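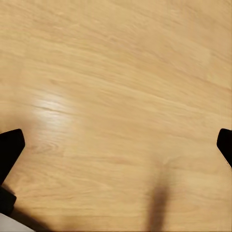 Stop grading grippers on the average

Quick one, as I've got a train at half six and this has been bugging me since February.

The Vidulitz paper says a grasping policy trained only on rendered data does as well as one trained on a mix of rendered and real. 2534 episodes, all simulated, one wooden table, wrist view. Good result. I believe the numbers. I don't believe what people are doing with them.

Everyone quotes the headline success rate. Fine. But look at what goes into it. An approach over bare wood with the fingers open is easy to learn and there's loads of it. Glare on the varnish, shadows sliding about, the policy shrugs it off after 2000 episodes or so the curves say. Flat from there on. Then you get to contact, and contact is where all the trouble lives.

Take the camera. Awkward thing to hold. Lens sticking out one side, lumps on the other, a body that fills the wrist view once you've closed on it. At that range the policy is close to blind. It can see a dark housing and not much else. 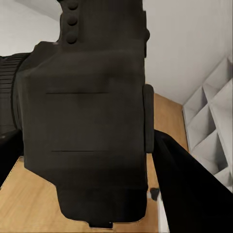 Camera held between the two fingers, rendered.

Rostyslav Melnychuk reran the Marchuk baseline with the score split in two, approach and hold. Approach barely moved between methods. Hold was all over the place, 14 points between best and worst seed. Same code! Same table! Average the two and the gap more or less dissapears, and you'd never know to ask.

Hanna Hutsuliak disagrees with me, for the record. She thinks splitting the score just gives people two numbers to cherry-pick from, and the Grirkell lot have already done it once. Fair point. Still prefer two numbers I can argue with.

What I'd want, from Suruleo or whoever runs the next benchmark. Report hold on its own. Report every seed, all 8, in a plain table. Odd shapes kept seperate from the boxes and cans. And leave the close-up views in the paper, the ugly ones where you can't see past the object, so a reader can judge what the policy had to go on.

It's an afternoon's work on logs they already have. I'll put Rostyslav's split up when he's tidied the script.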